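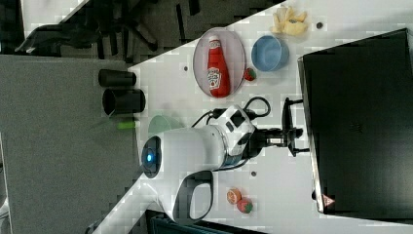

The arm at its table in the Miltport workshop, with a ketchup bottle on the plate and the toy fruit close by.

Teaching a robot to clear lunch, one try at a time

I spent Monday afternoon at Tristbridge's workshop in Miltport, and I came home with a sore wrist and a lot more respect for anybody who waits tables. The small team there is building a learning system they call Manutora, and before it can do anything useful it needs examples. Loads of them! Each one is a person guiding the arm through a single small chore, start to finish, while the computer records the whole thing.

Kaede Furukawa runs the sessions, and she was kind enough to let me have a go. My chore was to pick up a strawberry and put it in a bowl (go ahead and laugh). I squeezed too early, then too late, then I pushed the thing halfway across the table - and Kaede just kept nodding and told me to carry on. They hang on to the fumbles, it seems, as long as the person recovers and gets the job done. "If it only ever sees perfect grabs, it has no idea what to do after a bad one," she told me.

As of Monday the collection stood at 2111 examples, and nine of those are now mine. The team wants another 400 by the end of August, when the first round of training begins. A session lasts 30 minutes, and then you swap out with somebody else, which I was very glad of by the end.

What surprised me was how much fuss goes into the mess. Between tries Kaede shifts everything to a new spot: plate over here, bowl over there, fruit wherever it lands. She had me turn the ketchup bottle around a few times too. An earlier batch was recorded with everything in the same tidy places, and the system that learned from it kept reaching for a bowl that had been moved. So now they shuffle, every single time, and somebody types a plain sentence to go with each recording, like "put the strawberry in the bowl."

The next batch will be done at the Gaete Street library, where Tristbridge is setting up a second table in the community room. Anyone over 18 can sign up for a slot at the front desk, and you don't need to know a thing about robots. I certainly didn't. Wear short sleeves, though - my cardigan kept getting in the way.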